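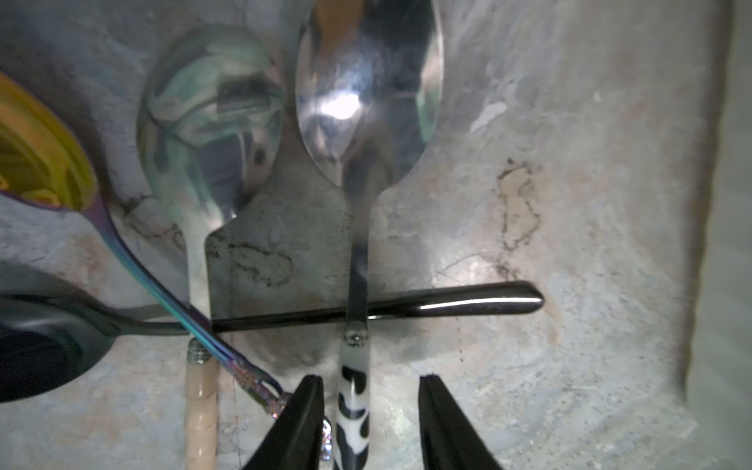
# Sorting Cells at Kadthorpe – Staff FAQ

**What do the cells do?**
They pick kitchen utensils from a mixed pile and set them down one at a time. Returned stock from Hindier is the first material assigned to them.

**Does this replace the sorting bench?**
In part. The bench keeps mixed-material sets and anything with a loose handle. Single utensils move to the cells from October.

**Which items are hard for the arms?**
Polished spoons and ladles. Glare on a bowl hides its edge, and crossed handles tend to lift together. A failed pick is retried up to 5 times, then the cell stops and calls an operator.
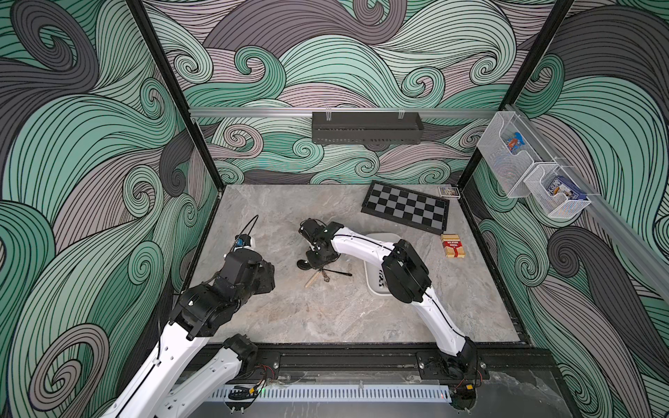 **What does an operator do during a shift?**
Loads the floor, clears stopped picks and logs the cause. One operator covers two cells. Rotation is every 40 minutes – longer turns are not scheduled.

**May I reach in while the arms are powered?**
No. Press stop, wait for both arms to settle, then reach in. Restart is from the panel only.

**Will my pay grade change?**
Bench grades are unchanged. Operators who pass the Prarnard course move up one grade. Snædís Briem keeps the course list.

**Are people measured against the cell?**
No. Pick counts are stored per cell, without names. The log holds the last 3000 picks and overwrites the oldest.

**Who handles faults?**
Arnar Zoëga, extension 979. Outside day shift, leave the cell stopped and tag it.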